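The Givura Laboratory has published a new paper on cloth handling by robot arms, led by Kavinda Akanda with Dong-hyun Shin and Henrique Pacheco. A short thread on the method follows.

1/ Towels are difficult for robots. A crumpled towel has no fixed shape, and its corners are often hidden inside its own folds.

2/ Our method does not try to model the whole towel. It looks for one graspable point at the edge of the bundle, moves the finger there, then plans again from a new view. 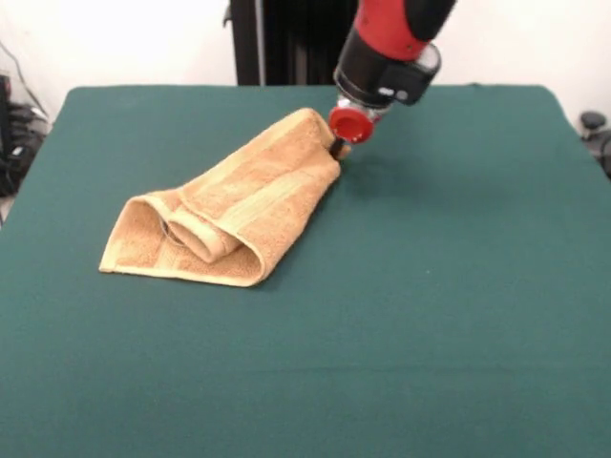

Vol. 21, Article 762

3/ Terry cloth was chosen for the main trials. The looped pile hides creases, and the woven band is easily mistaken for a hem. A plain green table covering keeps the colour of the fabric distinct from its background.

4/ Each trial began with the towel bunched by hand and ended after 60 seconds. Re-planning after every contact gave more successful corner grasps than a single plan made at the start. The gain was smallest for tightly rolled towels.

5/ Training used around 45 hours of recorded arm movement. Labelling was supervised by Do-yoon Do.

6/ The method has not yet been tested on fitted sheets or clothing. That work is planned for May, and enquiries from other laboratories may be directed to Dr. Akanda.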